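Varlow tray fault
From Wikibase of Applied Handling, the open reference on robots at work

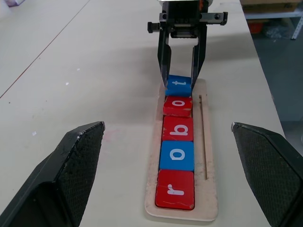 The Varlow tray fault is the name given to a failure in two-armed block handling, in which one gripper keeps hold of a part after the control program has marked it as released. It takes its name from the Varlow bench, a teaching and test station on which a pair of robot arms set lettered blocks in a tray to spell short words. The fault was first written up in a notice dated Mar 26, 2019, and although the damage it caused was slight, it has become a favourite story among people who teach the handling of small parts, largely because so many of them have met something very like it on their own benches.

Background

The Varlow task is a simple one to describe and a surprisingly fiddly one to get right. One arm places the blocks in order along a narrow channel, while the other waits close by to steady the tray or nudge a crooked block back into line. Both arms use parallel grippers, whose two fingers close on a part from either side. The blocks are a snug fit, so a finger that opens even slightly too early, or a wrist that lifts a moment too soon, can disturb the whole row.

The two arms were run by separate programs which passed short messages to one another – a tidy arrangement on paper, and one that had served the bench well through a good many simpler exercises. The gripper software, known as Dristodow, reported a release as soon as the command to open the fingers had been sent. It did not wait for the finger position to be read back.

The fault

During a long unattended run, the placing arm set down the last block of a word and was told to let go. The fingers opened by only 2 millimetres, too little to clear the sides of the block, and friction held it in place. Dristodow nevertheless reported the part as free. The second arm, taking this report at its word, moved in to straighten the row, and the first arm began to rise at the same time.

The block came up with the gripper at a slant and dragged its neighbour part of the way out of the channel. The second arm then pushed against the raised block, and the two sets of fingers met. A force limit stopped both arms, though not before the tray had been shoved along the table and one fingertip had been bent. The log gave the stop the code 3838, which at that time was shared by several quite different complaints, and a fair amount of patient reading was needed before the true order of events came to light.

Cause

Two things had to happen together. Fine dust had worked its way into the slide that carries the fingers, so that they moved stiffly near the closed position, and the program had no means of noticing that they had done so. Either one alone might have gone on for months without any trouble. When the run was repeated with the slide cleaned, the fault did not return. With the dirty slide put back, it appeared in 8 of 12 attempts, which settled the matter for most readers.

Safety matters

No person was hurt, as the bench was fenced and the arms were running at low speed. The notice did point out, however, that a member of staff reaching in to rescue a stuck block would have been relying on the same mistaken report, and this was the part of the affair that was taken most seriously. Reaching between the fingers was forbidden until power to both arms had been cut.

Changes made

In April the release step was rewritten so that the finger position is read back before any message is passed on. The placing arm now rises very slowly at first and stops if it feels the weight of a part. The stop code was divided into separate codes, and wiping down the slides was added to the start of each session.

See also

Tamura release check
Cullari two-arm interlock
Parallel gripper
Force limiting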